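Bench notebook, Gedport shop, November

Second week on the question Anum Kakakhel keeps putting to me: can the arm take over any of the small jobs we still do by hand? Sorting returned boards is the one I'd most like to lose. It isn't hard. You pick a board up off its rest, look at both ends, and put it in the keep tray or the scrap tray. A new hire learns it before lunch.

Ran 1084 simulated picks overnight with the Esteban controller. 217 failed. Went through the log this morning and 137 of those were the same fault: fingers come down a little off the long centerline, the board tips on its rest, and the grip closes on one edge. The remainder are mixed and I haven't grouped them yet. Lighting was set to low sun with hard stripes over the table and floor, the worst case we get at Tumville in the afternoon.

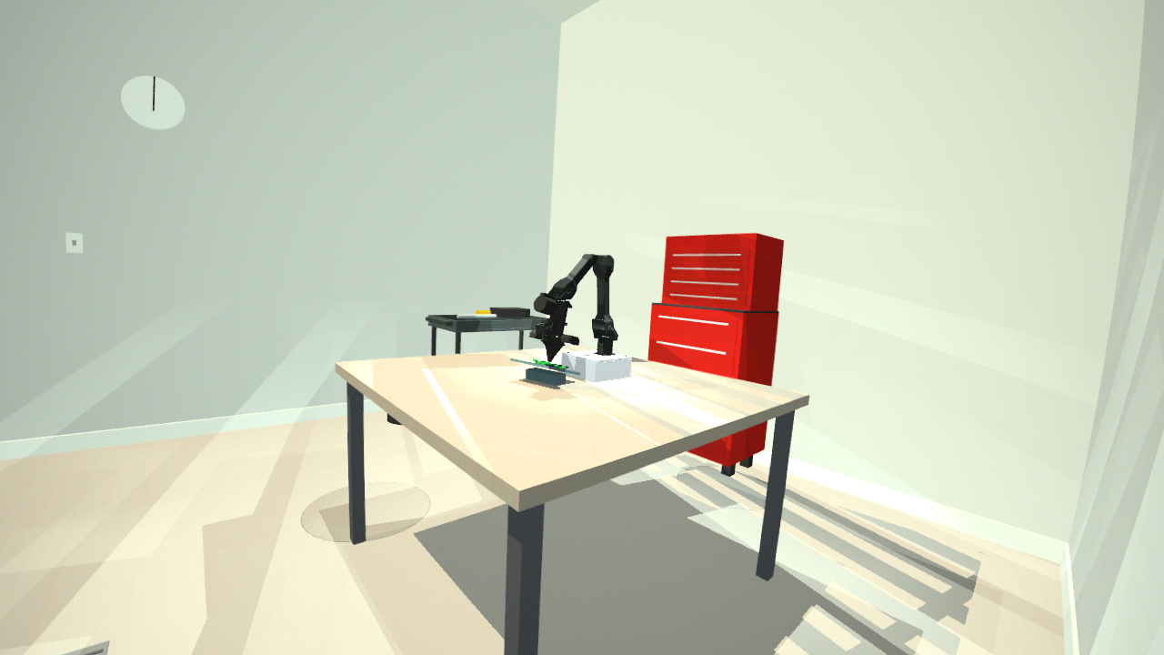
Sim render, sunlight setting. Gripper closed over the green board, white base block to the right.

Clearance to the base block bothers me. The right end of the board sits almost against it, so any swing that way has to start with a straight lift. Added a lift before the turn. Not tested yet.

Compared notes with the Ondard people, who have been trying dish racks and folded towels. Plates in a fixed rack go fine. Towels don't, and they have stopped quoting a date for them. Same pattern as ours: if the part is stiff and starts in a known place, the arm can do it slowly. Tip a board and a person still has to walk over.

My answer to Anum for now is no for unattended sorting, maybe for sorting with somebody at the next bench.

To do:
Rerun with 2 mm wider finger opening.
Group the other failures.
Ask Anum if the trays can be fixed to the table.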